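Learning to write letters again
September 10, 2005

When I moved to Brumport I promised my aunt that I would write to her every month. She has no computer and does not want one. I wrote two letters in the first half year, and then I telephoned, and then I telephoned less. In April I found her last letter inside a cookbook, not answered, and I felt ashamed enough to buy stamps.

My aunt is called Borghild Hellström and she has kept every letter since she was a schoolgirl. The last time I visited her she told me there were 3,226 of them, in shoe boxes, sorted by the person and not by the year. I asked which person had the most. It was a woman from Anach whom she met one time only, on a ferry, and who wrote to her until she died. My own box was very thin.

So now I write on the first evening of the month. The first difficulty was my hand. After one page it hurt, and my letters were leaning in all directions. I bought a pad from Sundqvist with faint gray lines, which is meant for children I think, and it helped a lot. The paper is a little too smooth for my fountain pen, so I use a pencil for the envelope draft and a ballpoint for the rest. My aunt complained about the ballpoint. She says it looks like a receipt.

The second difficulty was what to say. On the telephone we talk about the weather and her knee. In a letter the weather is already old when it arrives. I tried to tell her news, but my life does not have much news in it. Then I began to write down one small thing completely, for example how the baker on my street folds his paper bags, or the quarrel about the bicycle room. She answered these letters faster and her answers were longer.

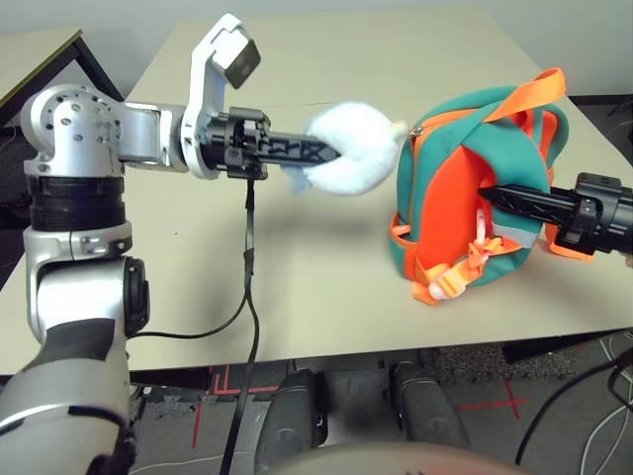

She also asks questions, and I must keep her letter beside me when I answer, otherwise I forget half of them. In the last one she wanted to know what a loaf costs here, if I have found a dentist, and whether people in Brumport say good morning on the stairs. (They do, but only before nine.) I did not know the price of the bread and had to go and look.

I am also writing in Swedish to her, and this is strange for me now. I stop at simple words. I wrote "eventually" in the wrong meaning two times in one letter and she corrected it in the margin of her reply, with red pencil, as she did when I was ten.

The next one must be in the mailbox before the Gurkach holiday, when the post is closed for three days. I have the envelope ready and one page of the letter. It is about the dentist.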